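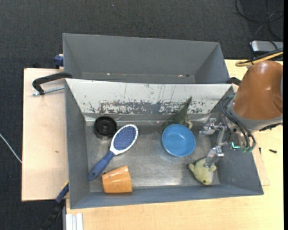
Two grey bins side by side, one that looks empty and one with the odds and ends in it.

How to sort a bin of small household things

In every home there is one bin where things go when they have no other place. In our home it stood next to the back door, and in January I decided to empty it properly. It took me 20 minutes, and I have used the same method since then for the bathroom and for the children's shelf.

What you need

Two bins of the same kind, a damp cloth and a dry one. I put mine with the long sides together, so that my hand makes only a short way from one to the other. Any bins with straight sides will do. Old ones are also fine - scratches and chipped paint do no harm if the inside is clean.

Step 1. Begin with one bin empty. Wipe it and let it dry before anything goes in.

Step 2. Spread the things in the full bin so that they lie in one layer. If they are in a heap, take half of them out and do the work in two rounds.

Step 3. Take the longest thing first. With me it is usually a hairbrush. Pull the hair out of it, then lay it along the wall of the empty bin with the handle straight. If it lies diagonally it takes the place of three other things.

Step 4. Next come the cups. A cup on its side rolls and wastes space, so stand it up with the wide end on top. You can then keep hair clips or pencils inside.

Step 5. Flat round things go into a corner. Put them down gently, as shiny black surfaces show every mark.

Step 6. What remains is small. Hold each piece and ask in which room you would look for it. If you don't know the answer after a moment, put it aside and ask the family in the evening.

Keeping it in order

My neighbour Ileana Ilie writes the name of the room on a piece of tape and sticks it on the short side of the bin. I tried this also, but I prefer to hang the brush on a hook when the handle has a hole. Then it doesn't come back to the bin at all.

Repeat when the bottom of the bin is no longer visible. For us it is every second month.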